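第六天的厨房

试用期一共六天，到了最后一天，我还是没有想好要不要把它留下来。

事情是这样的：开春以后我的手腕一直不大好，端锅费劲，拧瓶盖更费劲，女儿在电话里听我抱怨了两回，便替我订了Hamis公司的厨房整理服务。这服务有个名字，叫Temine，说起来也简单，一条手臂，一套软件，每个月收费2427元，另外还要先把自家的厨房“搬”进软件里去。搬的办法是拿手机慢慢地照一圈，台面、墙角、瓶瓶罐罐都照到，过一会儿，平板上就出现了另一间厨房，手臂先在那里头练，练得你点头了，公司才派人上门安装。

我头一回看见那间厨房，心里是有些别扭的。深褐色的墙砖，灰褐色的台面，石纹像冬天河面上的裂缝，样样都对，又样样都太安静。没有油烟味，没有隔壁炒辣椒的声音，水龙头也不会半夜滴答。可是看着看着，我竟也看进去了，晚饭后泡一杯茶，戴上老花镜，坐在窗边看它练习，比看电视剧还上心。

说明书写得客气极了，每一页都称我为“尊敬的家庭主人”。里面把练习分成三课，头一课认东西，第二课收碗，第三课才轮到擦台面。我是个慢性子，头一课就让它练了两天，还舍不得往下翻。那只粉红色的研磨瓶，是我和老伴刚搬来那年买的，盖子早就松了，我总担心它不知轻重。老伴在的时候，炒什么都要磨上几下，磨得满台面都是，还说这样才香。如今我一个人吃饭，一瓶能用大半年。

第二课，收碗。
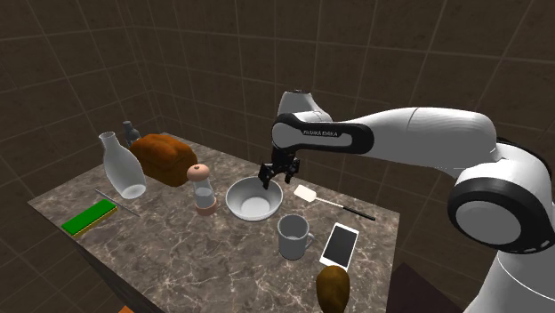 第三课，擦台面。

这一课我拖到了最后一天才点开。说来好笑，我先是给阳台上的花浇了水，又把一双袜子补了，实在没有别的事可做了，才在窗边坐下来。平板问我：“您希望先擦哪一边？”我想了想，选了靠近海绵的那一边，绿油油的一块，看着就精神。

等它准备的时候，我又去翻别人写的评价。有一位用过Plosis家的产品，说那个便宜，一次付清3442元，可是只会照着固定的位置拿，碗挪开一点就抓了个空。还有一位推荐Ruppert，说它家的客服最有耐心，半夜打过去也有人陪着聊。我读到这里笑出了声，心想半夜打电话的那一位，多半也不是为了机器的事吧。

客服恰好在这时发来一条消息，问我试用得怎么样，有没有什么要改进的地方。我戴着眼镜，一个字一个字地写：收碗的时候手指张得开，我看着放心；就是下去以前能不能再慢一点，我们家的东西都有些年头了；面包请不要收，我喜欢让它放在外面；锅铲放在右边就好，我习惯了右边。写完又觉得啰嗦，删了两句，再一想，人家既然问了，还是应该说全，就又添了回去。

那边回得很快，说都可以设置，又问我，研磨瓶平时用得不多，要不要替我收进柜子里，台面会宽敞一些。

我看着屏幕想了好一会儿。茶已经凉了，楼下有孩子在喊外婆，喊得又急又亮。真的那间厨房就在我身后，灯也没有开。

“不用收，”我回道，“就放在碗的旁边，我一伸手够得着的地方。”

然后我点了“继续服务”，又给女儿打了个电话，问她星期天回不回来吃饭，要是回来，我就炒个肉片，多磨一点胡椒。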